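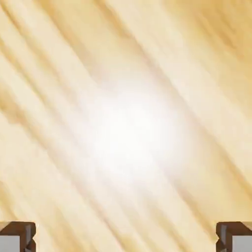 Comparing Grippers in Simulation: Notes for Session 2
Course tutor: Crisanto Tolentino
Lab support: Đức Đặng

Welcome back, everyone. Last time we spent most of the hour getting the simulator to start on the lab machines, and thank you for being so patient with it! This week we get to the part I've been looking forward to, which is putting two grippers on the same arm, giving them the same jobs and seeing which one copes better.

The two models are the Koller, with its narrow fingertips, and the Irnel, which is wider and has a softer pad setting. Both are parallel grippers, so the fingers slide towards each other and stay square as they close. You'll find them in the Prodlow folder, along with the arm and the table. Please copy the folder before you change anything (Đức spent a good part of Friday putting it back together after the last group, and he was very nice about it).

Before you start
Load the table with nothing on it, open the gripper fully and switch to the wrist camera. Have a good look at what the camera gives you, and save one picture for each gripper. You want both fingertips in view at the bottom corners, level with each other, with a clear gap in between. If one finger sits higher than the other, the camera mount has been nudged in the settings, and you should reload it before going on.

Then look at the table top itself. Our wood texture is quite stripy, and when the camera is close to it the grain gets large and blurred. The lamp can also leave a white patch of glare where the grain disappears altogether. A pale block placed in that patch may be very hard for the detector to pick out, so write down where the glare falls before you blame the gripper for a missed grasp. I have done exactly that myself, and lost an afternoon to it.

The trials
Run 222 grasps with each gripper, using seed 447 so that the blocks turn up in the same places both times. Keep the closing speed and the lamp as they are. For each grasp the log records whether the block was lifted, whether it slipped and how long the move took. If you have time left over, dim the lamp and repeat the first 21 grasps, which makes a nice small comparison to talk about next week.

Writing it up
One page is plenty. Put your two wrist camera pictures side by side, then a table of lifts and slips, then a paragraph on anything that surprised you. Keep missed detections separate from slipped grasps, please, as they are different troubles and need different cures.

Upload your page to Gistness under your own name, with the log attached.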